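Terkmont Trail Relay results — README

Last touched February 10, 2022. Maintained by Kwame Dankwa. Messy in spots, sorry, wrote most of this on the bus.

What this is

Race results for the Terkmont relay, every edition I could get hold of. 17 editions, 207 teams total once duplicates are merged. Plain CSV, one row per team per leg. Plus a lookup file for the legs and one for the team names.

Files

results.csv — the main thing. Start with this.
legs.csv — leg number, start village, end village, distance in km, climb in meters.
teams.csv — team id, name as printed, name as cleaned up, home town.
fixes.txt — every change I made by hand, in order. Read it before you tell me a time is wrong.

Columns in results.csv

year — four digits.
team_id — matches teams.csv. Stable between versions, I promise this time.
leg — 1 to 6. There is no leg 7, see below.
split — time for that leg, h:mm:ss.
total — running total at the handover.
place — place at the handover, overall, not by category.
cat — O open, M mixed, W women, V veterans. Blank in the early years, they didnt have categories.
status — OK, DNF, DQ, or blank if the sheet doesn't say.

Where it came from

Early years: typed in from printed sheets the club in Annan kept in a binder. Some were carbon copies, faint ones. Middle years: spreadsheets, three different layouts, one with the legs going backwards for reasons I never got out of anyone. Recent years: export from the Fito timing system. Those are clean apart from the accents in team names, which come out as junk. Fixed by hand.

Handovers

People ask about this one most. The split clock stops when the incoming runner crosses the line, not when the outgoing runner leaves. So if your second runner was still in line for the bathroom, that lost time lands on leg 2. Looks like a slow leg. Isn't. At the Ekel handover the line moved 100 meters up the road partway through the series (new parking lot), so legs 3 and 4 are not strictly comparable before and after. The column course_v in legs.csv marks which version is which. Use it. 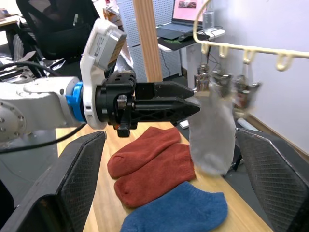 Also the old leg 7. The first two editions had a short run-in through town with the whole team together, and it was timed seperately on the sheets. I folded it into leg 6. If you want it on its own it's in fixes.txt with the original numbers. Don't add it back on top, you'll count it twice.

Known problems

- One year has whole-minute splits only. Seconds are set to 00. Don't rank close finishes from that year.
- Team names drift. "Ekel Harriers", "Ekel H.", "Harriers Ekel" are all the same bunch as far as I know. Merged.
- Two teams swapped bibs on leg 5 one year and the sheet got corrected in pencil. I went with the pencil.
- Totals don't always equal the sum of splits. Up to 2 seconds off is rounding, leave it. Anything bigger is listed in fixes.txt.
- DNF teams sometimes have splits after the DNF. They kept running for fun, the timers kept timing. Kept those rows, status says DNF on all of them.
- Climb figures for leg 4 are from my watch. Take them as a guess.

No runner names

On purpose. The printed sheets have them, this doesn't. Several people asked to be left out and it was simpler to drop the lot. Please don't send me a version with names put back in, I won't merge it. If you're after your own split, find your team and year and you'll know which leg was yours.

Loading it

Comma separated, UTF-8, header row. Excel will try to turn the splits into clock times and drop the hours, so import that column as text. Empty cell means unknown, never zero.

Using it

Free for anything. Club newsletters, homework, settling arguments. Say where you got it. If you publish a course record from this, check it against the Annan binder first — the club's list is the official one and mine is not.

Still to do

Category for the blank years, if anyone remembers who was in what. Weather, maybe. One missing sheet, leg 3 only, second edition — if it's in your attic let me know. Next update in April after I've gone through the binder again. Corrections welcome, put year, team and leg in the subject line or I will lose it.

— Kwame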